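Home Garage Tips: Looking After Your Car Battery

Fothergill Motoring Notes, September

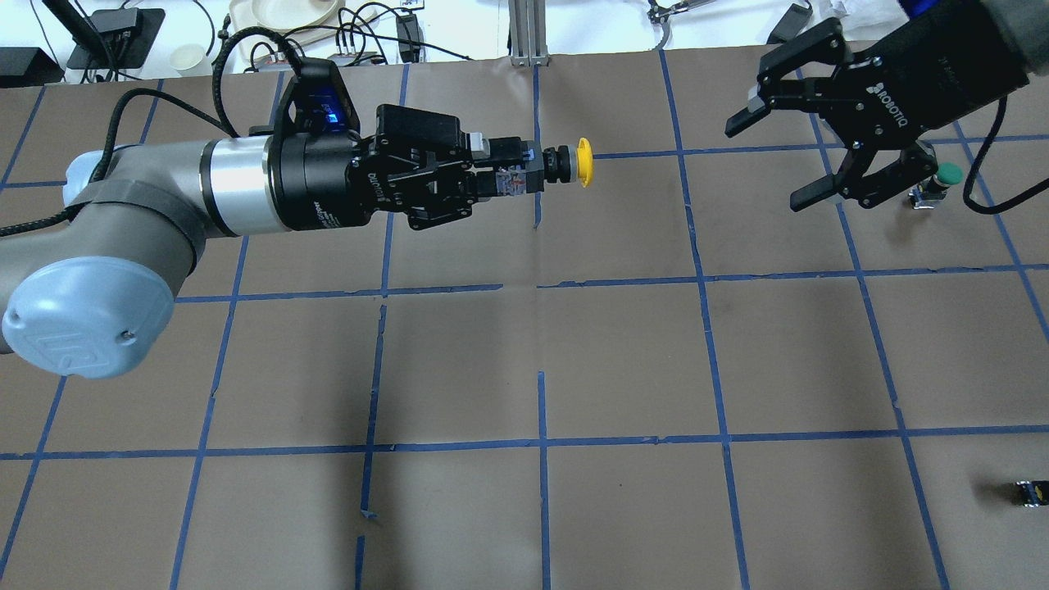
A yellow push-button held in a gripper over brown paper and blue tape.

I love a quick garage job, and battery care has to be my favourite! Ten minutes with a rag and a spanner can save you a very dull morning on the drive.

Start with the terminals. Engine off, key out, negative lead off first, then the positive. If there's white or green crust on the posts, mix a spoonful of bicarbonate of soda into a mug of warm water and scrub it on with an old toothbrush (gloves and goggles on, please -- that crust is nasty stuff). Wipe with clean water, dry well, and smear on a little petroleum jelly once the leads are back. Positive goes on first this time.

Next, the clamp. A battery that rattles about won't last, and mine was properly loose when I bought the car. Nip it up until the battery sits still, but don't crush the case.

Short trips are hard on a battery. Our run to the shops in Stondbridge is so brief that I put the car on a smart charger overnight every few weeks, and what a difference on cold starts! I use a little Tella one with a lead long enough to reach from the bench. Check yours suits your battery type, especially if the car has stop-start.

Got a cheap multimeter? Test the battery after the car has stood overnight. 12.6 volts or a bit over is lovely for an ordinary lead-acid one. Under 12.4 and I'd get it on charge that evening.

Write the reading and the mileage on masking tape inside the bonnet. My first strip is still there, 540 miles after I fitted the new battery.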